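4.3 Label condition and read rate at the packing stations

The trial at the Dristitz warehouse began on 1/1/18 and continued until the end of April. Two models of hand scanner were used side by side: the corded Visen unit, which reads by means of a single line of light, and the cordless Lalasus unit, which takes a small picture of the whole label. Staff at 4 packing stations were given one of each and asked to change over at the start of every shift. No other part of the packing routine was altered, and the stock system recorded each read together with the time taken and the number of attempts.

In total, 1,073 labels were set aside for closer study. They were sorted by hand into three groups according to their condition: clean, worn and damaged. A label was treated as worn if the print had faded but every bar could still be made out by eye, and as damaged if any part of the code was torn, creased or covered by tape. Two members of staff sorted the labels separately, and where they disagreed the label was placed in the poorer group.

Clean labels gave no useful difference between the two models. Both read them at the first attempt in nearly every case, and the small number of failures was spread evenly across the stations. With worn labels the picture changed. The corded unit often needed a second or third pull of the trigger, mostly where the fading ran along the full height of the bars. The cordless unit was less troubled by fading but slower to respond after a long pause, a delay that several packers mentioned without being asked.
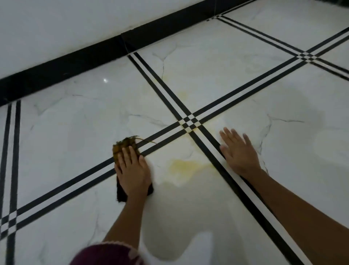 Figure 3. Floor tiles with black inlay strips and a black baseboard.

Damaged labels were difficult for both. Where a crease crossed the code from side to side, the line of light could usually be moved above or below it, and the corded unit then performed well. Where the tear ran from top to bottom, neither model could recover the missing bars, and the number had to be typed in. Typing errors were found later in a few of these cases — always in the last digits — and were corrected before dispatch.

Reading distance was tested separately, at up to 50 centimetres from the label. The results agree in general with those given by Tesfamariam for fixed readers on a moving belt, although the two sets of figures should be compared with care. A packer will move the hand closer when a read fails, and a fixed reader cannot. For this reason the distance results are reported by attempt, with the first attempt shown on its own, and reads made after the label had been flattened or wiped are left out of the totals in the next section.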